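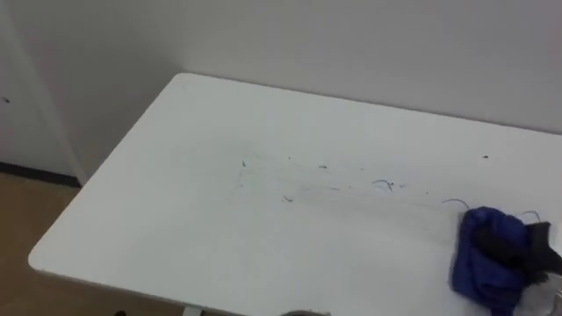 Gray film on a matte white tabletop
Forum: Surface Finishing > Repair

tquintana
Matte white top, painted, satin sheen. Faint gray rings after the April move. Soap and water did nothing. Is the film damaged or is this residue?

brunness_shop
Residue, most likely. Hard water leaves minerals in the texture of a low-sheen paint. One part white vinegar to 20 parts water, leave it 2 minutes, rinse, dry with cotton.

O. Zeman
Disagree with vinegar as a first step. If the paint is waterborne and less than 30 days old, acid can soften it. Try distilled water and a microfiber cloth first. What paint, and how old?

tquintana
Noda satin, waterborne. Cured 11 weeks. Room below, same finish on the table.

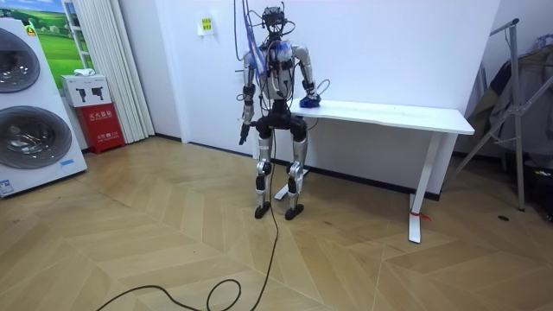

White table at right, herringbone floor

brunness_shop
At 11 weeks it is cured. Vinegar at that dilution is fine.

O. Zeman
Cured to the touch and fully crosslinked are different things. In a cold room it can take longer. Test a spot on the underside.

unai_u
Whatever you use, don't go near it with a melamine sponge. It is an abrasive. It will polish the matte and you will trade gray rings for shiny ones. I did this to a Sanetska desk and had to recoat the whole top.

brunness_shop
Agree on the sponge.

tquintana
Distilled water took off most of it. Tested the vinegar mix underneath, no softening, then used it on top. One ring is left near the corner and I can feel it with a fingernail.

O. Zeman
If you can feel it, that one is in the film. Scuff with 320 and recoat the full top. Spot repairs flash on satin.

brunness_shop
I'd leave it alone for one ring.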